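Two-arm clothes tidying: score by whole episode or by sub-task?

Posted in Learning from Demonstration, 5/29/19

Rizwan Paul

Hello all, and thanks in advance to anyone who has the patience to read this through. I'm writing up a small study for our group at Stovville and I have got myself into a knot over how to report the main result.

The task is plain enough. Two arms face into a small enclosure with a slotted plastic basket in it and two pieces of clothing on the floor, one red and one yellow. The policy has to get both into the basket. We trained on teleoperated demonstrations, 100 in the first batch and 400 in the full set, and the question of the paper is whether the bigger set buys you anything on soft, floppy things compared with the rigid blocks everybody starts with. The policy code is a lightly changed version of something we call Prandovel in the lab, and the arms are driven through our own Nikex control layer, so there is no public baseline I can lean on. 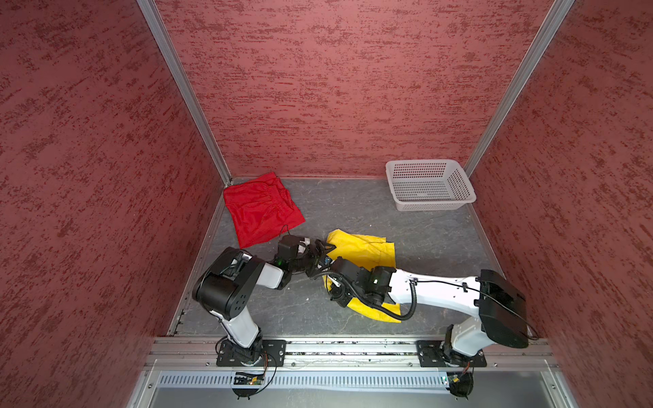
My trouble is that the whole-episode success rate hardly moves between the two training sets, while to my eye (and to the eye of everyone who has sat with me through the rollouts) the larger set is plainly better. The grasps are cleaner, the arms get in each other's way less, and the first garment goes in without fuss. Then the second one hangs on the rim and the whole episode is marked as a failure, the same as if the arms had never touched anything. It feels wrong to throw all of that away, but I also don't want to be the fellow who invents a new score after seeing his results. How do people here handle this? And does it matter that the scoring was done by me, from the recordings, knowing which policy was which? I suspect I know the answer to that last one.

Isamu Furukawa

Hello Rizwan, and welcome to the swamp! I spent most of a year in it with towels, so you have my sympathy.

Report both, and put the whole-episode number first, as you planned it. Then add a second table by stage and say in so many words that you decided on it afterward. Reviewers are much kinder about that than people fear — what they don't forgive is finding it out for themselves. For a task like yours I would use these stages, scored separately for each garment:

1. Grasp. The gripper closes on cloth and the cloth comes up off the floor. Brushing it or dragging it doesn't count. Decide now what you do when both arms have hold of the same piece, as it will come up more often than you would like.

2. Carry. The garment reaches the basket without being dropped. If it is dropped and picked up again, I mark the carry as done and note the retry in its own column, so that a slow, stubborn policy and a smooth one don't look identical on paper.

3. Placed. Garment let go, grippers clear of it, and the cloth staying where it was put. You need a rule for pieces that stick up over the rim, and you need it in writing before anyone scores a thing. Mine was that cloth may rise above the rim as long as none of it touches the floor outside. Yours can be stricter, only keep it the same for both policies. The wrist view is far better than the fixed one for judging this stage, as you can look down into the basket and see how the cloth is sitting.

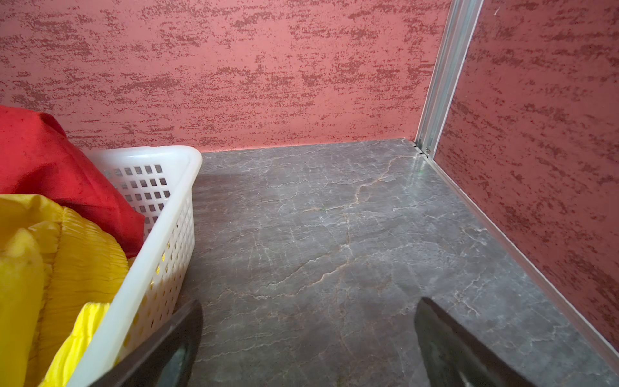 4. Finished. Both garments placed and the arms have stopped trying. This one you score once per episode, and it should agree with your original success rate. If it doesn't, one of your rules has drifted and you'll want to find out which before going any further.

As to your last worry, yes, I'm afraid it matters. Rename the recordings, shuffle them, and hand them to 2 people who haven't seen the policies run. Have them score separately and report how often they agree. It's a dull afternoon for them and you should buy them lunch, but it will settle the argument about whether the larger set "looks better" in a way your own eye can't.

One more thing while I'm rambling. Check your starting layouts. If the yellow piece tends to start in the middle and the red one off in a corner, a difference between garments may be nothing more than a difference in reach.

Khương

agree with the above mostly. Would skip the retry column, we tried it and every scorer counted retries differently. Just use time to first grasp, you can pull it from the gripper logs.

also 3 training seeds minimum per data size, please. With one seed each you can't tell 100 from 400 on a task this noisy whatever table you use

Rizwan Paul

Thank you both, this is a great help. The layouts were set by hand and I never wrote them down, so that's my first job for tomorrow. Isamu, would you be willing to share the wording of your rim rule? I'd sooner cite yours than make up another one. And Khương, point taken on seeds. I have one for each at present, so the second table will have to wait until the rest have trained.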